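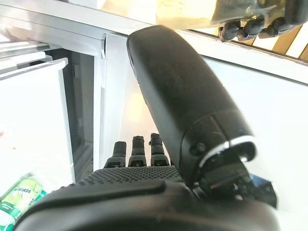
Blagoje Dervishi reckons the fridge will settle down if we leave the dial alone for a week. He wrote as much under my last entry, in pencil, and added that shelf order makes no difference to anything and I should quit moving the drinks. Maybe. I have heard the "leave it alone" theory before, mostly about the old fridge, and we threw that one out in June with the dial untouched.

Notes for today, afternoon. Kitchen corner, shared fridge, the sorting trial.

What we are trying to find out: does giving each kind of thing its own place cut down on the time people stand there with the door open? Tanoli swear by it. Their sheet says bins for small stuff, cans together on one level, nothing parked in front of the back wall. It is a nice sheet. It doesn't say how they tested it, or whether they tested it at all, and I'd like to see that before I print it and tape it to our door.

The white bin. My complaint is with bins in general, this one included. The raised lip at the front stops things rolling out, fine, but it also means you can't slide anything in flat. You lift it over, and if the shelf above is close you tip it, and then it lies however it lands. The walls let a little light through, so in theory you can tell what's inside without pulling it out. I tried that from standing height and got it wrong 2 times. Small bits end up in there too, and once they are in they stay until someone takes the bin to the sink.

Cans. A green Mirinda at a tilt in front of the bin, which is where cans seem to go when a person is in a hurry. The sheet would have it upright with the others. I have stood cans upright for a month and I don't believe anybody finds them faster. They do fall over less, I'll give it that.

Door timing. Before sorting, the longest open spell I logged was 58 seconds. After sorting, nearly 85. I don't read much into it – that was someone reading the new labels. But if the count had gone the other way we'd all be calling it proof, so down it goes.

Shelf heights. Kestar want the shelves spaced evenly. Valtmont say tall gap at the bottom. Both are guessing, as far as I can tell. Our tall bottles won't go under an even spacing, so we're on the Valtmont layout by default, and I'd like that written as "by default" when it gets copied to the shared book.

To do:
- bin out, washed, back in the same spot so the before and after are comparable
- leave the dial where it is (Blagoje gets his week)
- 4 more timings, same hour each, with no labels on anything
- ask Tanoli where their numbers come from

If the timings come out flat I'm for dropping the labels and keeping the bin. I still think most of it is people deciding what they want after they have opened the door, and no shelf plan fixes that.

Prereck workshop notebook – questions to the bench desk – Back to top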